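Drunau Method

Last revised Feb 19, 2019 — by Roksolana Melnychuk
Shares 44 | Comments 2

The Drunau method is a procedure in robot learning for training manipulation policies from first-person recordings of people doing household tasks. It belongs to the wider family of imitation learning techniques. It takes its name from the town of Drunau, where the first recordings were made, and was developed by the Kushnir Laboratory together with the engineering firm Tunico.

Background

Earlier work at the laboratory relied on teleoperation, in which an operator steers a robot arm by remote control while its joint positions are logged. Teleoperated data transfers directly to the machine but is slow to gather, and operators tend to move more cautiously than they would with their own hands. The Drunau method was proposed as a way to collect natural motion in ordinary homes and to fit it to the robot afterward.

Procedure

Each recording is divided into short segments, and every segment is given a label naming the action and the object handled. Hand poses are then estimated for each video frame and converted into target positions for a two-arm robot. Segments in which the fingers are hidden for too long are removed. The remaining material is used to train a policy that predicts the next short stretch of motion from the current camera view.

A separate step, known as contact marking, records the moments at which a hand meets or leaves an object. Contact marks are entered by human annotators — automatic marking was tried and dropped — and are checked by a second reader.

Results

The first public collection, Finberg, contains 2,748 segments. Of these, 862 involve both hands on the same object. In the published evaluation, a policy trained on the full collection was tested over 900 trials in kitchens that did not appear in the training data. Performance was strongest on placing and lifting, and weakest on tasks that require an object to enter a narrow opening. Slotted storage is treated as a separate category for this reason, and kitchen knives make up a large part of it.
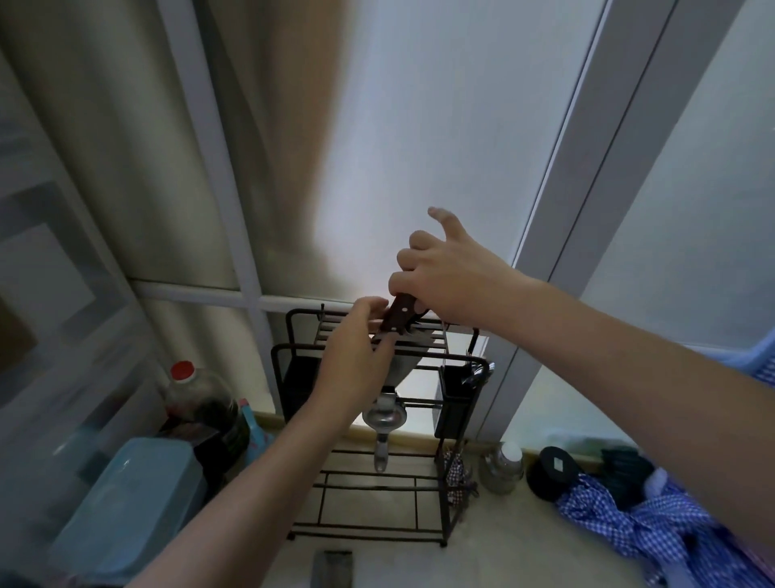 Melnychuk has argued that the narrow-opening results say more about the pose estimates than about the policy, and that a small error at the wrist becomes a large one at the tip of a tool. A revised estimator was released in December, with contact marks weighted more heavily during training. Results for the revised version have not yet been published in full.

Limitations

The method assumes that a human grasp has a workable equivalent on the robot, which does not hold for all grippers. It records no force data, and the policy must therefore infer pressure from motion alone. Lighting also affects the pose estimates, and recordings made facing a bright window are usually reviewed by hand.

See also: imitation learning; teleoperation; hand pose estimation

Contact the editors | Copyright 2019 | Back to top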